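**Unit 4: Storage and Handling of Household Textiles**
Course handout, revised August 3, 2026
Module leader: Polyxeni Liapis

Students should read this handout before the Unit 4 seminar. It follows on from the fibre identification work completed in April and assumes that the Farnance reading pack is to hand.

### 4.1 Why storage is studied

Most damage to household textiles takes place between periods of use. A blanket put away with food marks on it will attract moth larvae, and a cotton sheet folded along the same lines for years will weaken at the folds. The Erley survey, which forms the main case study for this unit, examined 1,102 items held in private homes. Of these, 966 had been stored for longer than one season, and over 42 per cent of that group showed wear at the crease.

### 4.2 Choice of container

A container should be clean, closed and large enough for its contents to lie without pressure. Lidded plastic boxes keep out dust and insects, but they also hold in any moisture present when the lid is shut. Textiles must therefore be fully dry before packing. Card boxes allow some movement of air and are suitable for wool, provided that the card is acid-free.

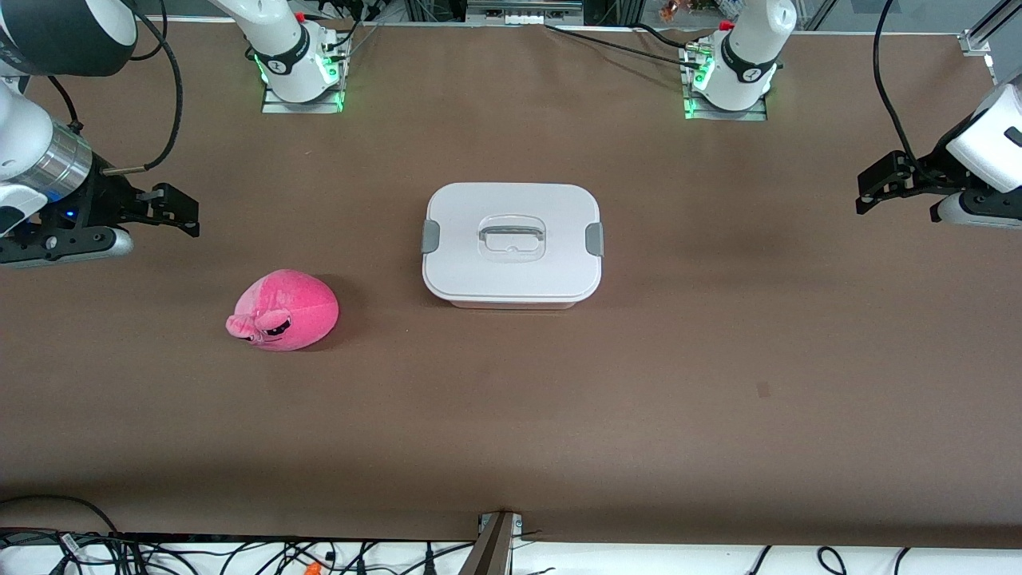
Wooden chests require more care. Untreated wood gives off acids which yellow linen and cotton over time, and a lining of washed calico or acid-free tissue is advised. The lining should be changed every 6 years, or sooner if it has discoloured.

### 4.3 Filled and padded articles

Quilts, cushions and soft toys present a particular difficulty. The cover and the filling are often of different fibres and respond differently to damp. The filling also dries more slowly than the cover — a point frequently missed in examination answers. Such articles should not be compressed for long periods.

### 4.4 Labelling

Each container is to carry a label stating the contents, the fibre (where known) and the month of packing. Students may use either the Handia or the Galbraith form of label, but should keep to one form throughout their coursework.

### Preparation for the seminar

1. Read sections 2 and 3 of the Farnance pack.
2. Select one padded article and write a short storage plan for it.
3. Bring a completed label for the same article.

Storage plans are returned with comments at the following seminar and do not count towards the final mark.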